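Projektbericht: Ordnung am gemeinsamen Arbeitstisch
Wahlpflichtmodul Arbeitsplatzgestaltung, Gruppe Plumard
Stand: 25. Okt. 2019

1. Ausgangslage

Der große braune Tisch im Projektraum wird von mehreren Gruppen im Wechsel benutzt. Im Mai haben wir dort unser erstes Teilprojekt gemacht und dabei viel Zeit mit Suchen verbracht. Kleinteile lagen in Tüten, Tüten lagen in Kisten, und was am Ende des Tages übrig war, blieb an der Tischkante liegen. Daraus ist das Thema für diesen Bericht entstanden. Wir wollten wissen, wie viel Fläche auf einem solchen Tisch frei bleiben kann, wenn die Behälter feste Plätze haben, und ob durchsichtige Behälter das Suchen verkürzen.

Das Budget betrug 300 Euro. Ausgegeben haben wir davon nur einen Teil, das meiste für Behälter der Firma Gremik und für Beschriftungsband von Amamel.

2. Vorgehen

Zuerst haben wir alles erfasst, was sich im Raum an losem Material befand. Die Liste umfasste am Ende 831 Einzelteile, Schrauben und Unterlegscheiben nicht mitgerechnet. Danach haben wir den Tisch in drei Zonen eingeteilt: hinten die Lagerung, in der Mitte die Arbeitsfläche, vorne eine Ablage für das, was gerade gebraucht wird. Die Kabel sollten hinter der Tischkante bleiben. Das hat nicht überall geklappt, weil manche Leitungen zu kurz sind und andere viel zu lang.

Tüten aus Folie wollten wir ursprünglich ganz abschaffen. Sie liegen flach, verdecken andere Teile und rutschen beim Abwischen weg. Für sehr leichte Dinge haben wir sie aber behalten, solange sie am rechten Rand liegen und die Mitte frei bleibt.

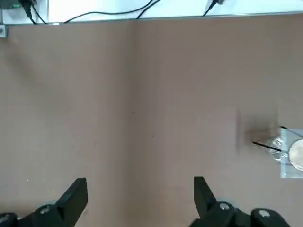
In der Zwischenbesprechung wandte die Gruppe Chuang ein, die Mitte freizuhalten sei schön und gut, man müsse dann aber für jedes Teil aufstehen oder sich weit über den Tisch beugen. Bei ihnen stünden die Behälter direkt neben der Hand, und gesucht werde trotzdem kaum. Wichtiger als die Zonen sei, dass jeder Behälter nur eine Sorte enthalte.

Den zweiten Punkt haben wir übernommen. Vorher hatten wir nach Größe sortiert, jetzt sortieren wir nach Sorte. Bei der freien Mitte sind wir geblieben, haben die vordere Ablage aber etwas verbreitert.

3. Behälter

Verwendet werden zwei Arten. Die großen Kunststoffkisten stehen hinten und nehmen Mengenware auf, zum Beispiel die grünen Teile, die vorher auf verschiedene Schubladen verteilt waren. Die kleinen durchsichtigen Kästchen stehen vorne und enthalten nur den Bedarf für einen Arbeitsgang. Gestelle mit Öffnungen haben wir ebenfalls in die hintere Zone gestellt, dort stören sie beim Arbeiten am wenigsten. 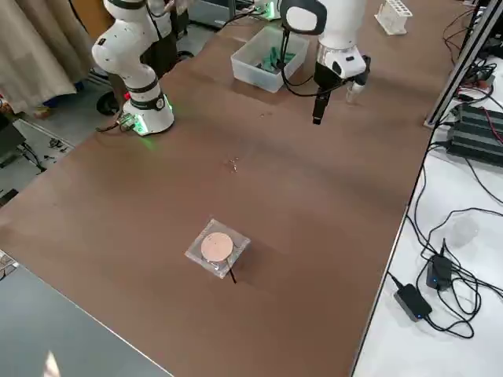
Für die Suchzeit haben wir 20 Durchgänge vor der Umstellung und 20 danach gemessen. Gesucht wurde jeweils ein vorher ausgelostes Teil. Vorher dauerte es im Mittel 53 Sekunden. Nach der Umstellung war die Zeit deutlich kürzer, allerdings kannten wir die Plätze da schon gut, weil wir selbst eingeräumt hatten. Mit fremden Personen müsste die Messung wiederholt werden.

4. Offene Punkte

Die Beschriftung auf den kleinen Kästchen löst sich an den Ecken. Für die Kabel fehlt noch eine Halterung an der Rückseite. Die Liste der Einzelteile liegt im Ordner neben der Tür und muss bei Entnahme von Hand nachgetragen werden.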